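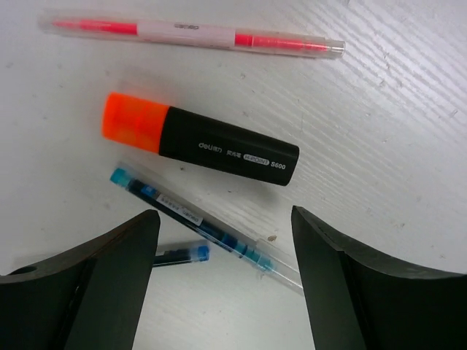 Section 4: Pressing, stacking and freezing patties

The Skundetti burger press makes one patty at a time, and after a day in the freezer every patty looks like every other patty. Venison, beef, and the lentil thing Veerle Kramer insisted we test all turn the same gray. So label the bags before you start. A pen will write the date, and a highlighter like the thick one with the orange cap, lying below the pink pen, will mark which bags are meat. Do it while your hands are still clean.

Before first use

1. Wash the plate, the plunger and the ring in warm, soapy water. Dry them fully.
2. Twist the ring onto the plate until it clicks. If it doesn't click, it is upside down. It looks the same both ways up, and we have raised this with the factory.
3. Set the depth dial to 2 for ordinary burgers. Setting 5 makes something closer to a meatloaf. 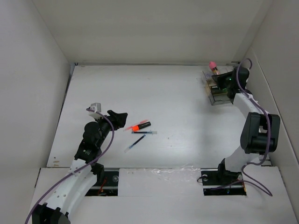

Pressing

4. Chill the ground meat to 39°F or below. Warm meat sticks to the plunger and comes away in the shape of a map.
5. Lay one paper disc in the ring, add the meat, and cover with a second disc.
6. Push straight down once. Leaning on it adds nothing except noise from the hinge.
7. Lift the patty out by the lower disc.

Note: Lean meats such as venison crumble at the edges. Mix in a spoonful of oil, or accept a rustic burger.

Caution: Never put the press in the dishwasher. Jasper Dijkstra did, and now owns an oval one.

Freezing

8. Stack no more than seven patties per bag, discs left in place. Taller stacks lean, then freeze that way.
9. Squeeze out the air and lay the bag flat on a shelf.

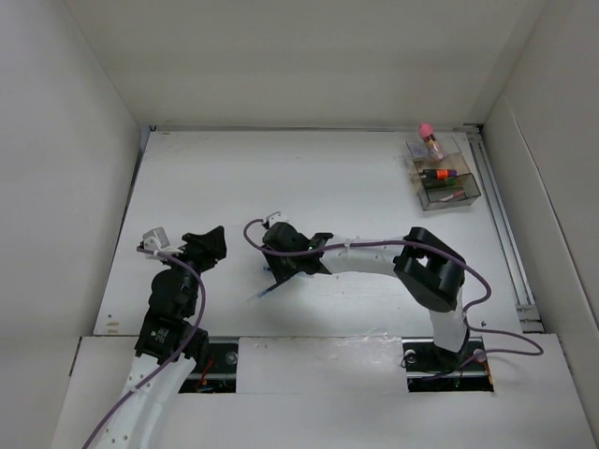 10. Once the stack is solid, move it wherever you like. The back of the bottom drawer is traditional - and is where January's burgers are usually found in August.

Cooking from frozen

11. Heat the oven to 400°F and peel off both discs. Paper does not improve with baking.
12. Cook on a rack over a tray, turning once. Thick patties brown long before the middle is done, so check with a meat thermometer and follow the safe temperature for the meat you used.

Caution: Do not refreeze thawed raw patties left out on the counter. Throw them away.

Spare discs come in packs of 400 from Declercq. Fit is guaranteed for the round press only.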